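Play kitchen worktop: oil it or leave it bare?
Vilteo Forum > Home and Hobby > Making things for children

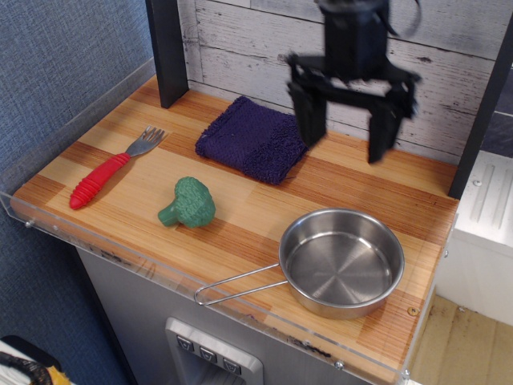
pellava_k
What can I put on a striped wood worktop in a play kitchen so that it is safe for small children and does not become sticky?
Posts: 60

mokkimies
A thin coat of food-safe oil, wiped off well after fifteen minutes and left to dry for some days before the children get it back. Stickiness comes nearly always from too much oil. If the cloth slides and does not drag a little, there is still too much on the surface.
Posts: 1,940

pellava_k
Thank you, this is clear. I should say more about the kitchen. The top is strips of light and more orange wood glued together, and the back wall is white boards with the worn look. Along the front and the left side there is a clear acrylic edge, fixed with bolts. Must I take the acrylic off before I oil? I am a little afraid of the bolts, the last time I opened something in acrylic it cracked.

tuulikello
I would leave it on. Put masking tape along the bottom of the acrylic and work with a small brush near it. I did the same on a shelf from Eskola, which has also a plastic lip, and the line came out clean.

mokkimies
I don't agree with tuulikello here, sorry. Oil creeps under the lip and you cannot wipe it there, so it stays soft and collects crumbs and dust. Take the lip off. Loosen every bolt a half turn first, then go round again, so that the plastic is never pulled at one corner only. When you put it back, stop as soon as the bolt touches. Acrylic cracks when one tightens too much.

tuulikello
Mine has had no problem in two winters, but I used very little oil. Maybe we are both right for different amounts.

grau_und_gruen
Before anything with oil: there is a small brass-coloured screw lying on the wood near the front right corner. Please find where it belongs and put it in a jar until then. With a child under three I would not let it be on a play surface even one afternoon.
Posts: 631

pellava_k
Good eyes. It was a spare from the bag for the hinges. It is in the jar now.

pikkulusikka
May I ask something beside the topic? Is the fork with the red handle a real one? I look for metal children's forks with a thick ribbed handle, because my daughter refuses the all-plastic ones. She says they are for babies.

pellava_k
It is a real child's fork, yes. We bought it second hand together with the toy vegetables, so I don't know the maker. The broccoli is the favourite of the house. It is cooked every day and still nobody has eaten it.

pikkulusikka
Thank you! I will look in the second-hand shop then.

hollolan_puu
I would not oil at all. It is a toy, it gets no water and no hot pans. Bare wood is pleasant in the hand, and when it is dirty you sand it lightly and it is new again. Every oil changes the colour also. The light strips will become more yellow and the difference to the orange ones will be smaller. If you like the stripes as they are now, try first on the underside.

mokkimies
It gets no water in your house, perhaps. In mine they washed the toy carrots in apple juice.

hollolan_puu
Then you have my sympathy, and I accept the oil for your case.

grau_und_gruen
The advice about the underside is good in both cases. I can add that scuffs on acrylic do not need special products. A soft cloth, lukewarm water and one drop of washing-up liquid. No spirit and no window cleaner, they can make fine cracks around the bolt holes.

pellava_k
I made the test on the underside yesterday evening with the Sustent oil that my neighbour had left over. The light strips are a bit more yellow, as hollolan_puu said, but I can still see the stripes well and I like it. So I will take the lip off and oil the whole top. How long should I wait between the first and the second coat?

mokkimies
One full day in a warm room, two if it is December and the window is closed. For a play kitchen I would make two coats and stop there. Spread the cloths flat outside to dry afterwards, do not throw them in the bin in a ball. They can start to burn by themselves.

tuulikello
Agreed on the cloths, completely. Please tell us how the lip went.

pellava_k
The lip is off and there is no crack. Under it was plenty of old dust and one dried pea. First coat goes on tonight after eight, when the kitchen staff is asleep.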